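Ticket 2073 — Alcohol survey import drops "drinks per occasion" for one site
Category: Public health data > Survey tools > Import faults
Status: Closed
Print this ticket | E-mail this ticket

Opened by Angeliki Sfakianakis, Marín site office. Survey package: Grasidum, harm-to-others module.

Problem: the nightly import finishes without an error, but 46 household interviews from Marín arrive with the drinks per occasion field blank. The answers are present on the tablets. Ernholm and Iraria files from the same night load in full.

Checked so far: tablet version matches the other two sites. Manual export gives the same result. Restarting the import service made no difference.
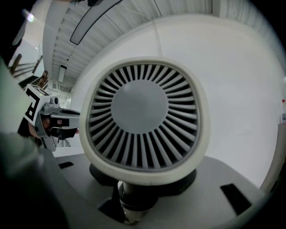

Reply from Ifigeneia Christodoulou, data desk. The blank records all come from tablets set to the Spanish form. That form writes half drinks with a decimal comma, and the import rule accepts a point only. Whole numbers in the same column are then rejected too, as the check runs per file. Please also confirm that the upload cabinet is shut down before you swap the card. The small desk fan, the white one with the grey grille and black base, can stay where it is. Send one raw file, unedited — do not open it in a spreadsheet first, or the commas will be changed on saving.

Raw file received. Confirmed: 23 rows contain a comma, the rest are whole numbers. 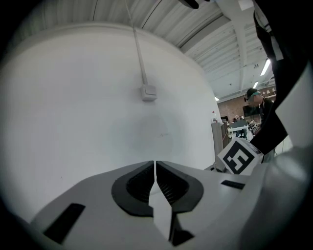
Fix applied to the import rule on the test server. It now reads either mark and stores a point. Test load of the Marín file: all 46 records complete, no change to the Ernholm or Iraria totals. Values above 9 drinks still go to the review list, as before.

Angeliki: live re-import run, field is filled. Two records on the review list, both checked against the paper notes and kept. The "harm from a stranger" item was not affected.

Closed 2023-06-30. The older December files use the previous form and need a separate ticket if they are to be reloaded.

Tags: alcohol survey, import, decimal comma
Contact the data desk | Back to top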